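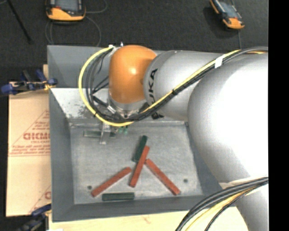

2. Progress to 25 Feb 2020

Survey of private wells, Jurnton district. Prepared by Ayanda Sithole.

Sampling in the Olberg and Virág parishes is complete. To date 2127 samples have been logged against a target of 2000. Nitrate exceeded the action level in 223 of them, mostly in shallow wells downhill of grazed land. Owners have been notified in writing.

Harkura parish is behind schedule. Eight wells could not be reached after the ford flooded and will be visited when the road reopens.

3. Budget

Lab fees are within the approved amount. Travel is overspent; a transfer from the printing line is requested.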